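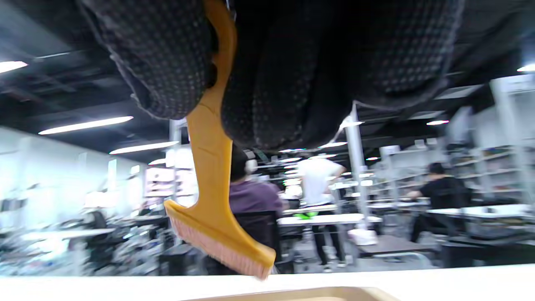 Skeltton Brush Set: README

Contents

This release holds handheld gripper recordings of brushing tasks, with the episode index, the calibration files and a record of the fault that caused part of the first release to be withdrawn. Please read the section on the width fault before you train on anything downloaded before September.

Summary of the fault

Release 1 contained 1644 episodes. In 114 of them the recorded gripper opening is wrong. The video is fine and the pose track is fine, but the width value stays at its last good reading while the fingers keep moving. In the worst episodes it stays there until the recording ends.

The fault was found on the arm and not in the data. A policy trained on release 1 was being run at Pranholm on a tray brushing task. It closed on the brush handle, lifted it, and then opened its fingers partway through the stroke. The brush dropped onto the table and the arm kept going, pressing the bare fingertips into the tray rim until the force limit stopped it. No one was hurt. One fingertip pad was torn and had to be replaced. The same thing happened on the next run, and Nusrat Siddiqui stopped the trial there.

Cause

The width encoder on the handheld unit is read over a short ribbon cable that passes behind the trigger. On unit 2 the cable had been routed on the wrong side of a screw post, and squeezing the trigger hard pinched it. When the encoder dropped out, the logger repeated the last value and did not set a flag. The logger should have written a gap. That was our mistake in the software, and it hid the cable problem from every check we had.

The existing checks looked for missing rows and for values out of range. A frozen value passes both.

What changed in release 2

The 114 affected episodes are removed from the main index. They are kept in the folder named withdrawn, with the original width values, for anyone working on fault detection. Do not train on them.

The logger now writes an empty value when the encoder does not answer, and sets width_ok to 0 for that row.

A new check compares the width track with finger motion in the video. If the width is constant for 50 rows or more while the fingers move, the episode is rejected.

The cable on unit 2 was replaced and rerouted. The other units were opened and inspected. Their cables were on the correct side.

Fields

episode_id: text, unique within the release
unit: number of the handheld unit
pose: position and orientation of the gripper
width: finger opening in millimeters, empty if not read
width_ok: 1 or 0
operator_note: free text, often blank

Known problems that remain

Short dropouts below the check limit may still be present in unit 2 episodes. We have not found any in the episodes we reviewed by hand, but we did not review all of them.

People other than the operator are visible in the background of some recordings. Gloves hide the hand in others, so hand tracking labels are not supplied.

Bright ceiling lights wash out part of the view when the gripper is tilted back. The pose track has more jitter in those stretches.

Running a policy on hardware

Set a downward force limit before the first run. Ours was set for a heavier tool and was too high for bare fingertips. Add a grasp check that halts the arm if the tool is lost, and keep hands out of the reach of the arm until it has stopped.

Models trained on release 1, including the Ovadora and Venkataraman checkpoints, should be retrained on release 2. Filtering their output does not fix the problem.

Reporting

Send the episode_id, the release number and the row where the fault begins. Withdrawn episodes are listed in withdrawn.csv.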